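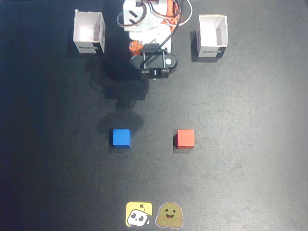 Overhead view: open gripper, one blue cube, one red cube.

Breketti planner: common questions

Why does the arm stop above the cubes before it picks?
It's waiting for three matching detections in a row - a little patience here saves you a lot of fumbled grasps, we promise! The setting is called hold_frames.

Can shadows confuse the color detector?
They can, a bit. Try raising min_brightness to 120 and run the mask preview again before you touch anything else.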